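Ostside Storeroom – Packing and Supplies Meeting
Minutes, Monday, 2:00 p.m.

Chair: Radomir Tomić
Apologies: Narbridge office

1. Minutes of the last meeting
Accepted with one change. Order 572 was placed with Hoxha, and the earlier minutes gave Trirnico as the supplier.

2. Boxed items
Black boxes are still being shelved without an outside label. Tomić asked that each box get a label on the short end before it leaves the packing table. Glossy boxes do not hold the paper labels well – Trirnico will be asked for a sample roll of the plastic type.
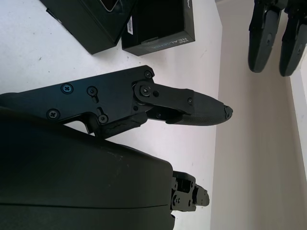

Item 2: black boxes on the white surface.

Boxes awaiting labels stay on the table and do not go back on the shelf. Agreed.

3. Shelf space
Bay 4 is nearly full. Bay 5 can be used from October, once the old files have gone to Narbridge. Flat packages go on the lower shelf. The question of a second step stool was held over.

4. Supplies
Tape and label stock to be reordered through Hoxha. Delivery to the side door, mornings only.

Actions
Label sample from Trirnico – Tomić
Reorder of tape and labels – Ostside desk
Clearing of Bay 5 – Narbridge office

Meeting closed at 2:45 p.m.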